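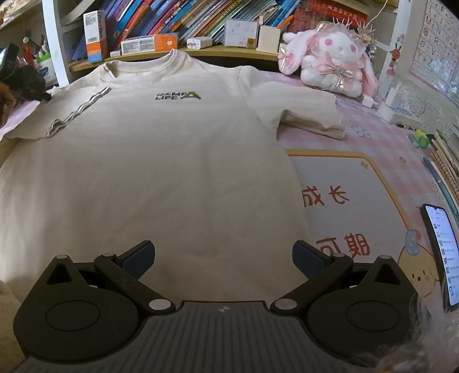
4. Trying the fingertips on soft stuff

By now you've got the Gultero hand unit charged and paired, and you've done the cup and block tests from section 3. Cloth is where the fingertips start to matter, so this is the bit I'd take slowly. I use a T-shirt spread flat on a bed, with the fingers open over the lower part of it. A bed gives a little when you press, and you'll want to feel that before you judge anything.

You'll need the hand unit, both sets of tips (the blue rubber ones and the harder Krawczyk ones) and one plain cotton T-shirt. Keep a notebook handy too, or you'll forget which run was which. I always do.

4.1 Setting up

1. Lay the shirt face up and smooth it out with your hand. A sleeve folded down is fine, just fold it the same way every time.

2. Fit the blue rubber tips first. Push each one on until it stops, then give it a tug. If it comes off in your hand it wasn't on!

3. Squeeze the trigger all the way and let go, 5 times, with nothing between the fingers. Both should move together. If one lags behind, go back to the pivot check in section 2.

4. Set the grip limit to 87 on the controller. I know the sheet in the box gives a lower number, but on thin cotton I found that one let go too early.

Caution: keep your other hand clear while you do step 3. The fingers close faster than you'd think and the linkage can nip.

4.2 The pinch and lift

1. Open the fingers wide and bring them down over the hem end of the shirt, straight down if you can manage it.

2. Touch the cloth lightly with both tips. Don't lean on it. On a mattress you'll just push a dent and the shirt will go down with you.

3. Close slowly. You want a small ridge of cloth to gather up between the tips.

4. Lift to elbow height, wait for a slow count of four, and lower it again. Write down whether it held, slipped or picked up the bedsheet as well (mine loved the bedsheet for the first evening).

5. Smooth the shirt out and do the same at a shoulder and then at a sleeve.

Note: stay off any printing on the chest until you've got the hang of it. Prints grip differently from bare cotton and they'll muddle your results.

4.3 Swapping to the hard tips

Same shirt, same spots, same grip limit. Change one thing at a time or you'll learn nothing, as Sixten Wikström told me more than once when I was doing this at the Stasteldale workshop in May. He was right, annoyingly.

My own notes come to 594 lifts over the two sets. The rubber tips were much kinder when my aim was a bit off. The hard ones were better at getting under a folded edge, and they didn't drag the cloth sideways - but they dropped the shirt far more often if I closed too quickly. For laundry work I'd leave the rubber on.

If the cloth keeps slipping with the rubber tips, wipe them with a damp rag and let them dry before you touch the grip limit. Fluff builds up on them quickly. If that doesn't help, try the Fuvness sleeves covered in section 6.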